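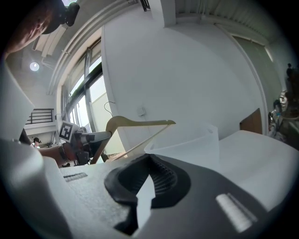

下の物に向かってうつむく人と、手前の白い手持ちグリッパー

要望の投票ボード、そろそろ閉じませんか

プロダクトマネージャーの集まりに行くと、かなりの確率で「うちは要望を全部公開していて、ユーザーさんに投票してもらってるんですよ」という話になります。で、まわりが「いいですねえ、透明性ですねえ」とうなずく。私もずっとうなずく側でした。というか、いちばん大きくうなずいてました。自分で導入したんだから当然です。

その私が最近、あれはもう閉じたほうがいいんじゃないかと言い出したものだから、社内でちょっと変な空気になっています。変な空気のまま月曜の定例を迎えるのもしんどいので、先に文章にしておきます。社内の人も読んでください(読んでると思うけど)。

まず、うちの事情から。私はCemowという、小さな教室向けの予約と月謝の管理サービスをやっています。ピアノとか書道とか、先生ひとりで回している教室が多いです。プロダクトマネージャーは私ひとり。エンジニアとデザイナーとサポートがいて、みんなそれぞれ忙しい。どこにでもある規模の、どこにでもあるチームだと思ってください。

投票ボードにはBirnerというツールを使っています。ログインした人が要望を書き込めて、ほかの人が矢印を押すと票が増える、よくあるやつ。入れたのはその前の会社、Hondixにいたころの習慣をそのまま持ち込んだからです。Hondixでは要望がスプレッドシートに溜まっていて、営業とサポートと社長がそれぞれ別のシートを持っていて、どれが最新か誰にもわからなかった。あれに比べたら、一か所にまとまっていて数字がついているだけで天国みたいに見えたんです。導入した日の晩なんて、ちょっといいビールを買って帰りましたからね。

しばらくは本当に調子がよかったです。書き込みも多いし、先生たちも楽しそうだし、私も「次に何を作るか」を聞かれたときに画面を見せれば済む。これがもう、楽で楽で。

今になって思うと、この「楽」のところが一番まずかった。

ボードでずっと1位だったのが、月謝の請求書のデザインを自由に変えたい、という要望でした。票数は96。うちの規模だと、これは大ニュースです。2位の倍以上ありました。私は意気揚々と企画書を書いて、ロゴを置けるようにして、色を変えられるようにして、余白の調整までつけて、デザイナーに何度も頭を下げて出しました。お知らせメールの件名に「お待たせしました!」とか書いて。

使った教室は三つでした。

いや、最初は計測が壊れてるのかと思いました。思いたかった。エンジニアに調べてもらって、ログも見てもらって、やっぱり三つ。しかもそのうち一つは、ロゴを入れてからすぐ元に戻しているんです。どうして戻したのか聞いてみたら、「保護者の方から、前のほうが見やすいと言われて」とのこと。ですよね、としか言えませんでした。

それで、票を入れてくれた先生たちに片っ端から電話をかけました。怒っているわけじゃないんです、ただ教えてほしくて、と前置きして(この前置きをすると余計に怒ってるみたいに聞こえるのが悩ましい)。

返ってきた話がどれも面白かったので、いくつか書きます。

「あったらいいなと思って押しただけです」という先生。これが一番多かった。悪気はまったくない。矢印があって、書いてあることに反対する理由もない。だったら押しますよね。私だって押す。通販サイトの「参考になった」ボタンと同じ感覚で押します。

「上のほうにあったから」という先生もいました。開いたら一番上にそれがあって、ほかは読んでいない。つまり1位は1位だから票が集まって、票が集まるから1位のまま、という話です。人気のラーメン屋の行列みたいなもので、並んでいる人の何人かは、行列があるから並んでいる。

もうひとつ、これが一番こたえたんですが、「請求書の直しが面倒だから、デザインを変えれば直しやすくなると思って」という先生。よく聞くと、その人が困っていたのは、月の途中で入会した生徒さんの月謝を日割りにするところでした。毎月、電卓で計算して、請求書を手で直している。手で直すのが面倒。だから請求書が自由に変えられるようになれば解決するだろう、と。そういう票が、ロゴと色の要望に入っていたわけです。

日割りの要望は、ボードのどこにもありませんでした。誰も書いていない。書いていないから票もない。でも電話で聞くと、「ああ、日割りね、あれは困ります」と何人も言うんです。口をそろえて言うんですよ。言ってくださいよ!と喉まで出かかったけど、言う場所として私が用意したのがあのボードなので、文句を言う相手は自分しかいません。

ここから意見の部分に入ります。長い前置きですみません。

私は、票の数には値段がついていないのがよくないと思っています。お客さんが何かに票を入れるとき、失うものが何もない。時間も数秒だし、お金もかからないし、ほかの何かをあきらめる必要もない。ところが作る側は、ひとつ作ったら別のひとつをあきらめています。請求書のデザインをやっているあいだ、私たちは日割りをやらなかった。押す人にとってはタダの矢印が、こっちでは何か月分もの仕事の順番を決めている。この釣り合わなさを、私は「お客さまの声」というきれいな言葉で見ないようにしていました。

こういうことを言うと、「じゃあ票に制限をつければいいじゃない、ひとり何票までって」と返ってきます。試しました。持ち点制というやつです。結果、先生たちは持ち点を使い切らないで取っておくようになりました。ポイントカードと一緒です。いつかもっと大事なものが出てくるかもしれないから。それはそれで先生たちの性格がわかって微笑ましかったんですが、優先順位の役には立たない。半年くらいで元に戻しました。

あと、票を入れる人の偏り。これは前から言われている話ですけど、自分のところで見るとやっぱりぎょっとします。うちのボードに書き込むのは、パソコンが好きで、平日の昼間に時間があって、うちのサービスをけっこう気に入ってくれている先生です。ありがたい人たちです。足を向けて寝られない。でも、解約していく先生はあそこに一度も来ていない。解約の理由を書くくらいなら黙って次を探しますよ、私だってジムを辞めるときそうでした。
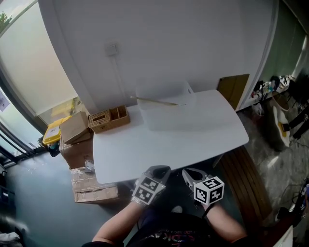 白いテーブルに半透明の収納ボックス、両手に手持ちグリッパー

この件で背中を押してくれたのが、以前イベントの懇親会で知り合ったリトヴァ・ニエミネン(Ritva Nieminen)さんです。フィンランド出身で、日本でもう長く物流関係のソフトを見ている人。Nasrという会社で、倉庫の入出荷の画面を担当しています。私が請求書の件をぐずぐず話していたら、彼女がすごく普通の声で「それ、投票の結果を説明に使いたかっただけじゃない?」と言ったんですね。

図星でした。お箸が止まりました。

投票ボードの何が気持ちいいって、断るのも決めるのも数字のせいにできることなんです。社長に「なんでこれをやるの」と聞かれたら「1位なので」。お客さんに「なんでやってくれないの」と聞かれたら「票がまだ少なくて」。エンジニアに「これ本当にいる?」と聞かれても「みなさん待ってますから」。自分で考えて、自分の名前で「これをやります、あれはやりません」と言わなくて済む。そりゃ楽ですよ。でもそれ、お給料をもらってやる仕事の真ん中のところじゃないかな。順位表を上から読み上げるだけなら、私がいなくてもできます。

リトヴァさんのところも昔はボードがあって、やめたそうです。やめるときは揉めたか聞いたら、「社内は揉めた。お客さんからの問い合わせは二件」とのこと。たったの? と聞き返したら、「そのうち一件は、ログインできないという話だった」と。笑っちゃいけないんですけど、笑いました。

もちろん倉庫の会社と教室の先生たちとでは事情が違うので、同じようにはいかないと思います。Nasrはお客さんの数がそんなに多くなくて、担当者が現場に行ける。うちは全国に散らばった、ひとりでやっている先生たちです。書き込む場所があること自体が嬉しい、という人が間違いなくいます。電話でも言われました。「あそこに書くと返事が来るから、ひとりじゃない感じがする」って。これを聞いたときは、正直かなりぐらつきました。

ただ、よく考えると、その先生が喜んでくれているのは返事のほうなんですよね。票とはあんまり関係がない。だったら返事だけ残せばいい。書いてもらって、読んで、返事をする。矢印と順位だけなくす。私が閉じたいと言っているのはそこのところです。タイトルで「閉じませんか」と大きく出たわりに小さい話で申し訳ない。でも、順位がなくなるだけで、ずいぶん別のものになると思うんです。

反対意見も書いておきます。サポートの同僚に言われたことで、これはけっこう重い。

「票があったから、声の大きいお客さんに押し切られずに済んでいた」。

これはその通りで、Hondixのころの私がまさにそれで苦しんでいました。毎週電話してくるお客さんの要望が、毎週電話してくるという理由で通っていく。それに比べたら票のほうがずっと公平です。ボードをやめたら、あの時代に逆戻りするんじゃないか、という心配。私にもあります。夜中の三時に目が覚めて、その心配だけで朝まで起きていたこともある。

でも、声の大きい人を断る仕事も、やっぱり誰かがやらないといけなくて、うちではそれが私です。票が代わりに断ってくれていたんじゃなくて、票の後ろに私が隠れていただけ。隠れなくなったら、そりゃ矢面に立ちます。立つのはイヤです。すごくイヤですけど、順番を決める人が順番の理由をしゃべれないのは、もっとまずい。

もうひとつ、「透明性が下がるのでは」という意見。これには私はわりと強気です。順位が見えていたら透明かというと、全然そんなことはなかったと思うんですよ。先生たちから見たら、3位のものが先に出て、1位がずっと「検討中」になっていて、7位がいつのまにか消えている。理由はどこにも書いていない。透明なガラスの向こうで何をやっているかさっぱりわからない、という状態です。それなら順位なんか出さずに、「今はこれをやっています、理由はこうです。これは当面やりません、理由はこうです」と普通の文章で書いたほうがよっぽど見通しがいい。

特に「当面やりません」。これを私はボードの上で一度も書いたことがありませんでした。「検討中」という便利な札があったので。数えるのが怖くて数えていませんが、検討中の札がついたまま一度も検討していないものが山ほどあります。書いてくれた先生は、ときどき見に来ているかもしれないのに。これはちょっと、胸が痛いです。

じゃあ票の代わりに何を見るのか、という話もしないとずるいですね。たいしたことはしていません。

まず、要望を書いてもらう欄の聞き方を変えました。前は「ほしい機能」と書いてあったところを、「最近、手間だったこと」にしただけです。これだけで書いてくることが全然違う。「発表会の月だけ月謝が変わるので、全員分の金額を打ち直した」とか、「兄弟割引を忘れていて、お母さんに指摘されて恥ずかしかった」とか。恥ずかしかった、というのがいいんです(よくはないけど)。機能の名前で書いてもらうと、こういう話は絶対に出てこない。

それから、週に何本か、先生に電話をします。ボードに書かない先生を選んでかけます。出てもらえないことも多いです。レッスン中だったり、知らない番号だから無視されたり。夕方はまず無理。午前の遅めの時間がいいということを、かなりの回数断られてから覚えました。

あとは解約した先生へのメール。これは返事が来なくて当たり前のつもりでやっていますが、来るときはものすごく長いのが来ます。先月の一通はスマホの画面を何回スクロールしても終わらなくて、途中で座り直しました。そこに書いてあった不満の半分は、うちのボードに一度も出てきていないものでした。

で、集まったものを並べて、最後は私が決めます。決めて、理由を書いて、みんなに見せて、違うと思ったら言ってもらう。エンジニアにはもう何回か「違うと思います」と言われました。そのうち一回は私が折れて、順番を入れ替えています。1位なので、で黙らせていたころには起きなかったことです。

日割りの機能は、そうやって決めた最初のひとつです。票はゼロ。社長にも「これ、ボードにないよね?」と聞かれました。ないです、と答えて、電話で聞いた話を順番にしゃべりました。途中で電卓の先生の話をしたら、社長が「うちの母も書道教室をやってたとき、それやってたわ」と言い出して、あとはもう、お母さんの思い出話になってしまったんですけど。

うまくいくかはまだわかりません。出してみたら、また三つの教室しか使わないかもしれない。そのときは言い訳の材料がないので、はっきり私の失敗です。それでいいのかと言われると、全然よくないです。使ってほしい。

投票ボードを使っている会社のみなさんに、今すぐやめろとまでは言いません。開発者向けのツールみたいに、使う人が自分の欲しいものを正確に言葉にできる世界だったら、うちほどひどいことにはならないのかもしれない。そのへんは私にはわからないので、知っている人がいたら教えてほしいです。ただ、1位のものを出したあとで、何人が使ったかを一度見てみてほしい。それと、票を入れた人に電話をしてみてほしい。気まずいですが、面白いです。

うちのBirnerは、10月いっぱいで矢印を消す予定で準備しています。「予定」と書いたのは、社内がまだ変な空気だからです。月曜の定例で話しましょう。検討中の札がついている要望には、消す前に私がひとつずつ返事を書きます。やらないものには、やりませんと書きます。きのうから下書きを始めたんですが、一件目でもう一時間かかりました。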